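# 第3章　手本データの収集

## 本章の位置づけ

前章では、学習型の制御系が入力と出力の対応を例から獲得する仕組みを扱った。本章では、その「例」をどのように用意するかを論じる。学習の成否はモデルの構造に帰せられがちであるが、実務においては、手本の質と分布が到達できる性能の上限を定める場合が少なくない。収集の設計は、学習の前処理としてではなく、独立した工程として計画されなければならない。

本章の学習目標は次のとおりである。

- 遠隔操作による収集と、手持ち式グリッパによる収集の相違を説明できる。
- 作業の開始条件と終了条件を、記録者の間で解釈が分かれない形で記述できる。
- 収集した手本を採用、保留、除外に区分する基準を立てられる。

## 3.1　手本とは何か

手本(demonstration)とは、ある作業を人が遂行した過程を、観測と動作の時系列として記録したものをいう。観測には手先に取り付けたカメラの画像が、動作には手先の位置と姿勢、および指の開き幅が用いられることが多い。1回の作業の開始から終了までを1本の手本として扱い、これをエピソードと呼ぶ。

遠隔操作による収集では、操作者は離れた位置から実機を動かす。記録される動作は実機が実行できるものに限られるため、学習結果を機体へ移す際の不整合は小さい。反面、機体の設置場所を離れて収集することは難しく、操作の習熟にも時間を要する。手持ち式グリッパを用いる方式では、収集者が器具を直接手に持って作業を行う。住宅のように環境が一軒ごとに異なる場所へ容易に持ち込める一方、人の腕には可能でも機体には到達できない姿勢が混入するおそれがある。この問題は3.4節で改めて取り上げる。

## 3.2　柔軟物を対象とする収集

剛体の把持では、物体の位置と姿勢を指定すれば状態がほぼ定まる。布の場合はそうではない。同じ布を同じ場所に置いても、しわの入り方や縁の重なりは毎回異なり、どこをつまむべきかもそれに応じて変わる。したがって柔軟物の収集では、初期状態を意図的にばらつかせることが求められる。整えられた布ばかりから始めた手本の集合は、乱れた布に対する手がかりをほとんど含まない。

本書で繰り返し参照するムシヴソープ(Musivthorpe)収集計画は、住宅内での布の取り扱いを主題とし、約2,000本のエピソードからなる。計画を主導したマテス・シュミーダーは、収集者に対し、布の縁をつまむ前に指先を一度静止させるよう定めた。静止の区間があると、接近と把持の境界を後から判定しやすい。また、同一の初期配置からの収集は3本までとし、それを超える場合には布を置き直すこととした。
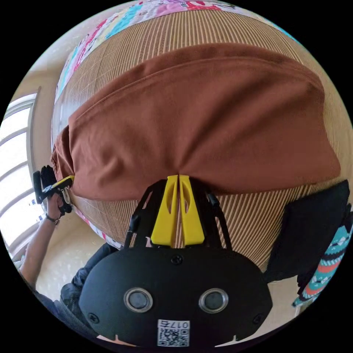

**図3.1**　手持ち式グリッパによる布の把持。黄色の指で茶色の布の縁をつまんでいる。

図3.1のような手先視点の画像では、指先と対象の接触部が視野の中央付近に写る。広角の光学系を用いると周囲の家具や窓も同時に記録され、手先の移動を推定する手がかりとなるが、周辺部の直線は大きく湾曲する。この湾曲を補正してから学習に用いるか、そのまま用いるかは設計上の選択であり、両者の得失は3.3節で比較する。

## 演習

1. 身近な布製品を一つ選び、それを広げる作業の開始条件と終了条件をそれぞれ一文で記せ。
2. 演習1の作業について初期配置を10通り考案し、互いにどの点が異なるかを表に整理せよ。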